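회사소개 > 오넨트(Ornent) 이야기

분류: 브랜드 소개 / 가방·소품 수선

오넨트는 오래 쓴 가방과 천 소품을 고치는 수선 공방입니다. 플릴빌(Plillville)의 작은 상가 2층에서 재봉틀 2대로 시작했고, 올해로 17년째 같은 동네에서 일하고 있어요. 처음에는 지퍼만 갈아 드렸는데, 손님들이 안감이며 어깨끈이며 자꾸 새로운 숙제를 들고 오시는 바람에 (정말 즐거운 숙제였습니다!) 지금은 천으로 된 물건이라면 거의 다 살펴봅니다.

저희가 제일 좋아하는 순간은 접수대에서 물건 이야기를 들을 때입니다. 대학 입학 선물로 받은 배낭, 어머니가 장 보실 때 들던 손가방, 여행지에서 비를 쫄딱 맞은 파우치까지, 수선 방법은 그 이야기를 듣고 나서 정합니다. 닳은 모서리를 말끔히 덮을지, 흔적을 남기고 안쪽만 받칠지는 쓰시는 분의 마음에 달려 있으니까요.

공방 식구들은 5월마다 플란게이트(Flarngate) 원단 시장에 함께 갑니다. 하루 종일 돌아다니며 안감과 웨빙 끈을 고르는데, 다들 발이 아프다면서도 내년 계획부터 세워요. 실은 콜라르(Kolář) 실 가게에서 받습니다. 검은색만 해도 푸른 기가 도는 것, 갈색에 가까운 것이 따로 있어서 색을 맞추는 재미가 쏠쏠합니다. 지금 보관 중인 실은 거의 27가지 색이고, 찾으시는 색이 없으면 따로 주문해 드립니다.

수선 기간은 보통 22일입니다. 급한 일정이 있으시면 접수할 때 꼭 말씀해 주세요. 가죽 염색과 금속 도금은 하지 않습니다.
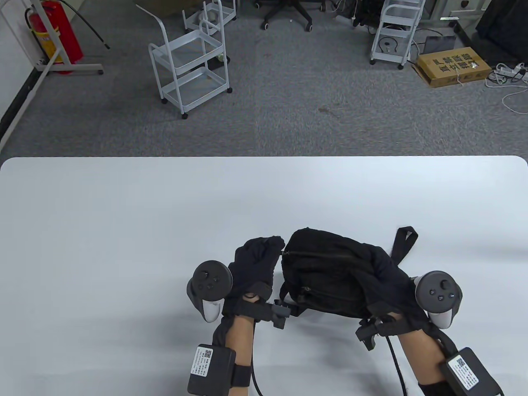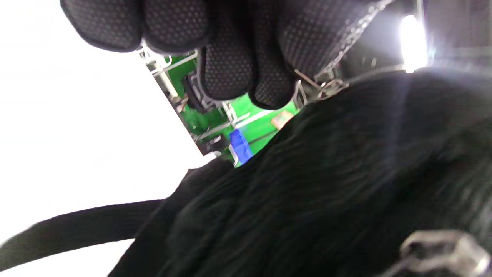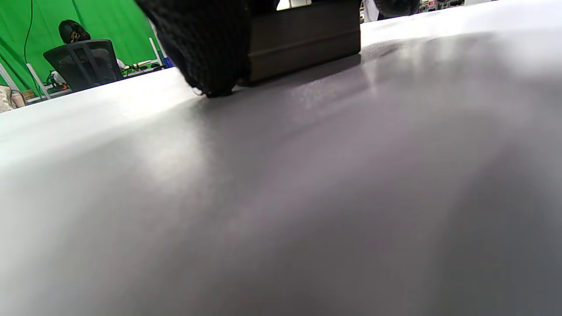

지퍼 수선은 지금도 문의가 가장 많은 일입니다. 이가 벌어졌다고 해서 꼭 통째로 갈아야 하는 것은 아니고, 슬라이더만 바꿔도 다시 잘 닫히는 경우가 많아요. 첫 번째 사진의 검은 천 가방처럼 지퍼가 윗단을 따라 달린 모양이라면 양 끝 박음질부터 확인합니다. 힘이 자주 걸리는 곳이라 실이 먼저 풀리곤 하거든요. 끝단을 다시 박을 때는 원래 바늘구멍을 최대한 따라갑니다. 시간은 더 걸려도 천이 덜 상하고, 마무리도 훨씬 예쁩니다! 니트 소품은 코가 풀린 범위를 먼저 보고 접수 여부를 알려 드립니다. 맡기시기 전에 주머니 속은 한 번 더 확인해 주세요.

문의: 홈페이지 문의 게시판 | © 오넨트 | 맨 위로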